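Wischen kann er immer noch nicht

2/2/22 — abgelegt unter: Haushalt, Technik, Gemecker

Seit vier Wochen diskutiere ich mit meinem Schwager Moataz darüber, ob man sich demnächst eine Maschine in die Küche stellt, die den Tisch abräumt.

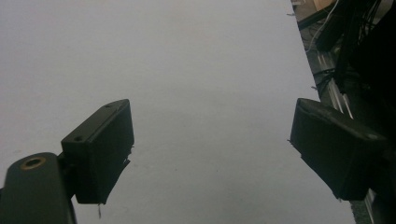

Moataz ist sicher, dass es in zwei, drei Jahren so weit ist. Er schickt mir Videos. In den Videos greift ein Arm eine Tasse, stellt sie in ein Regal, Schnitt, nächste Tasse. Mich interessiert immer der Schnitt. Wie oft ist die Tasse vorher runtergefallen? Und wer hat sie so hingestellt, dass der Henkel in die richtige Richtung zeigt?

Ein Tisch nach dem Frühstück sieht bei uns anders aus. Da klebt Honig, da liegt eine nasse Serviette, unter der Serviette liegt ein Löffel, und irgendwo steckt der Deckel vom Joghurt. Ein Kind von sechs Jahren räumt das ab, wenn man dreimal bittet. Ein Greifer mit zwei Fingern soll erst einmal ein einzelnes Blatt Papier von einer glatten Platte aufheben. Wer das für leicht hält, kann es ja selbst mit zwei Holzklötzen versuchen. Ich habe es am Küchentisch gemacht, mit einem Kassenzettel, und nach einer Viertelstunde aufgegeben. Der Mensch schiebt das Blatt an die Kante oder kratzt mit dem Fingernagel darunter und denkt keine Sekunde darüber nach.

Im Juni war ich in Lillville auf einer kleinen Hausmesse, bei der Heydari einen Falttisch für Handtücher vorgeführt hat. 2150 Euro sollte das Ding kosten. Man legt das Handtuch glatt auf, richtet die Ecken aus, drückt auf Start, und dann klappt es zweimal. Souad Ragab von Heydari war sehr freundlich und hat mir alles gezeigt, auch den Modus für T-Shirts, der an dem Tag leider nicht wollte. Auf meine Frage, wer das Handtuch glatt hinlegt, sagte sie: »Das machen Sie.« Ja, danke. Das Zusammenklappen war bisher der angenehme Teil.

In der Werkstatt ist es etwas besser, das gebe ich zu. Abdelilah Ouali arbeitet bei Skolport im Versand, dort sortiert eine Anlage Kartons, und zwar fast 600 in der Stunde. Kartons sind aber alle eckig und liegen auf einem Band. Sobald eine Tüte dazwischen gerät, steht laut Abdelilah einer vom Team auf und holt sie mit der Hand heraus. Er schimpft darüber weniger als ich, er mag die Anlage sogar. Das Heben vermisst er nicht — verstehe ich, mit seinem Rücken.

Moataz meint, ich solle die Sache nicht nach dem heutigen Stand beurteilen. Mag sein. Nur soll ich heute bezahlen, und den Staubsaugerroboter im Flur habe ich auch nach den Versprechen beurteilt. Der hängt regelmäßig an den Fransen vom Teppich fest und piept, bis jemand kommt.

Wir haben jetzt gewettet. Wenn bis zu seinem nächsten runden Geburtstag eine käufliche Maschine unseren Frühstückstisch abräumt, mit Honig und allem, koche ich für die ganze Familie. Er wollte, dass der Honig nicht zählt. Der Honig zählt.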